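Teaching a two-arm cell to sort brake parts

Hậu Lã runs the teaching station at Vustov, where operators show a pair of robot arms how to sort small automotive parts. The operators work by remote control. Each holds two handheld leader units, and the arms follow. What gets recorded is the joint positions, the gripper openings and the camera streams. Programming comes later, and there is little of it.

Lã came to the job from machine tending, where every motion was a waypoint typed into a pendant. "With waypoints, I had to know where the part was," he says. "With demonstrations, I put the parts down differently each time and let the operator deal with it. The variation is what I am collecting." 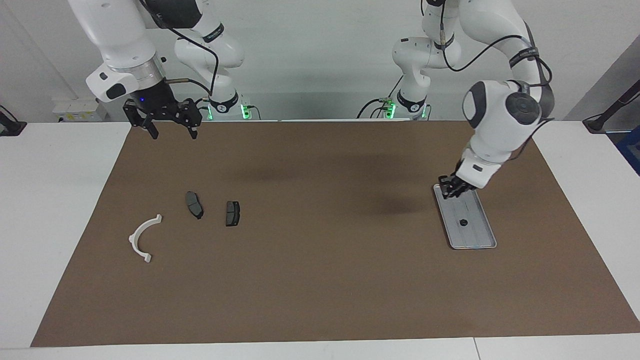 The current task is a kitting job: brake pads and small hardware go into a metal tray. A complete set for one part family is 340 demonstrations. Lã caps a session at 30, then the operator takes a break. Past that number, he says, grasps get sloppy and the approach angles all start to look alike.

Brake pads are harder than they look. The backing plate is a good surface for a parallel gripper, but the pad has to be approached along its thickness, and an operator watching a monitor judges depth poorly. "New people come down too fast and stop too high," Lã says. "Then they creep. The creeping goes into the recording, and the policy learns to creep."

His fix was to scale the leader motion down near the mat. Operators disliked it for the first 8 sessions and then stopped mentioning it.

Hạnh Đinh reviews the recordings. She rejected 51 from the February set, most of them for hesitation during the grasp. Dropped parts she usually keeps, provided the operator picked the part up again in the same run.

"A recovery is useful data," Đinh says. "A pause of four seconds over a part is not. The arm has no idea you were thinking." 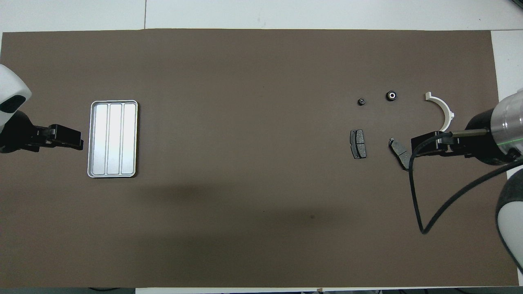 She also checks which arm did what. Either arm can reach the middle of the mat, and two operators will split the work differently. The written procedure now assigns parts by side, with handoffs allowed only over the center. Before that rule, the trained policy would sometimes send both grippers toward the same part and stall.

The recordings are stored in Dradis, the in-house logging tool, with a note on the starting layout and the operator. Đinh would like the notes to include the gripper finger set as well, as worn fingertips change how a pad sits in the grasp. Lã has agreed to add the field before the next part family goes on the mat.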